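Home Projects People Archive Contact

What Happens to Soup When It Waits
Project report, Food and Community elective
By Jhair Grajales
6 min read
31 shares · 12 comments

My project started with a bowl of lentil soup that I didn't want to pay for. I'd gotten to the Brola canteen at the very end of lunch, and the soup that everyone raves about at noon had turned into something you could have patched a wall with. I ate it anyway (I was hungry) and then spent the whole afternoon wondering whether it was the same soup at all. So when our instructor said we could pick any topic as long as it had to do with food and people, I already had mine.

The question I wrote on my proposal was: how does waiting change hot food, and how does it change what people think of the food? The second half turned out to be much more fun than the first. I'll get to that.

Where I did it

I worked with two places. Brola is the canteen on the lower level of our main building, and it does a buffet lunch with soup, a grain, a couple of vegetables and one big stew. Arango is a family restaurant a short bus ride away that does almost everything to order but keeps beans and rice hot all day. I liked having both, since one is built around food that waits and the other mostly isn't.

I also wanted to include Lirkix, the sandwich counter by the library, but they serve nothing hot except coffee and the manager very kindly told me I was wasting my time. She was right! I did get a free pickle out of it.

What I did

In August I read whatever I could find in the library about holding food hot. Most of it is about safety, and that makes sense. There's a danger zone where bacteria grow happily, and the whole point of hot holding is to keep food above it. I learned a lot and then realized that none of it explained my lentils. Food can be perfectly safe and still be sad.

So I made my own tasting sheet. It had a spot for smell, a spot for texture, a spot for "would you take seconds," and a big blank area at the bottom for anything else. The first version used a scale from one to ten and my friends hated it. They kept writing things like "7 but in a bad way." For the second version I dropped the numbers and just asked for words, and the answers got better right away.

I handed out 100 sheets over the course of the project and got 31 back. My instructor says that's a decent return for something with no prize attached. I still felt a little hurt every time I found one folded up under a table leg.

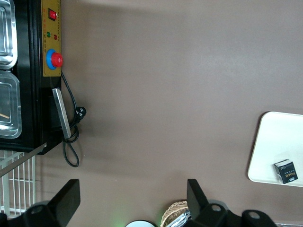

Black food warmer with two steel containers, a thin wooden stick in one of them.

The texture answers were the ones I'd been waiting for. People who ate at the start of lunch wrote "smooth," "brothy," "light." People who came at the end wrote "thick," "gluey," "like hummus," and one person wrote "structural," which I've now started saying about everything. Lentils keep soaking up liquid the whole time they sit there, and water keeps leaving as steam whenever the lid is up. So the soup loses from both directions. The cook at Brola told me she makes it thinner than she'd like on purpose and counts on it being right in the middle of service. I had never once thought about that. The people at the front of the line are getting it too early!

Rice was different. At Arango they hold it covered, and the top layer stays nice for a good long while, but the layer against the metal dries and sticks. The owner's son scoops from the middle and told me, very seriously, that the edges belong to the staff. They fry them up with an egg after closing. I was invited to try it and I have to say that was the best thing I ate during this whole project, so put one point on the board for waiting.

Vegetables did the worst by far. Green beans went from bright to army green, and carrots went soft enough to cut with a look. Nobody who filled out a sheet late in service had a kind word for the broccoli. The stew, on the other hand, got better reviews late than early — several people used the word "deep," and I think a long wait just counts as more cooking when you're a stew.

The part about people

I thought I'd be writing a report on texture. Then I started reading the blank areas at the bottom of the sheets.

Early eaters wrote about the food. Late eaters wrote about themselves. They wrote about class running over, about a shift ending at the wrong time, about always being last and feeling like they get what's left. One person wrote, "I know it's the same price so I feel dumb for minding." I read that one a lot of times. It had never occurred to me that a thick bowl of soup could make somebody feel like an afterthought, but I'd felt exactly that way with my lentils and just called it being annoyed.

I asked the cook about this and she got a bit quiet, then said she usually knows who's coming late and she worries about them too. She can't cook a fresh pot for the last few people. What she can do is keep back a jug of hot broth and loosen the soup before the end, and she'd been doing that on days when she had a spare burner. I asked if I could run a small comparison with it and she said fine, as long as I stayed out of the way of the dish cart.

The broth test

We did it over 2 lunches, one with the broth and one without. Same recipe, same cook, and I stood in the same corner with my sheets. On the lunch without it I got the usual words, with "gluey" in the lead. On the lunch with it I got "fine," "good," "normal," and one "oh nice." That's a tiny test and I know it. The weather was different, I was grinning at people on the broth day, and somebody had a birthday cake going at the next table, which can't have hurt. But I'd be surprised if the broth did nothing.

Things I'd do differently

I'd weigh the soup. I borrowed a kitchen scale from my roommate and then left it on the bus, so every claim I make about water loss comes from looking and tasting. (It has been replaced. We're good.) I'd also start my sheets earlier in the term, when people still have patience for them, and I'd print them on heavier paper because steam and cheap paper don't get along.

I'd like to visit Bororen too. It's a lunch club across town where everybody sits down at one time and nothing gets held at all. I wrote to them twice and heard back after my deadline — they said come any time, bring an appetite. I plan to go over the break, even though it won't count for anything.

Thanks

Thank you to the whole kitchen at Brola, who answered nearly every question I had and only laughed at a few. Thank you to everyone at Arango for the crispy rice. And thanks to whoever wrote "structural." If you're reading this, please come say hi, I'm at the table by the window most days, usually pretty late in lunch.

Previous project Next project Back to top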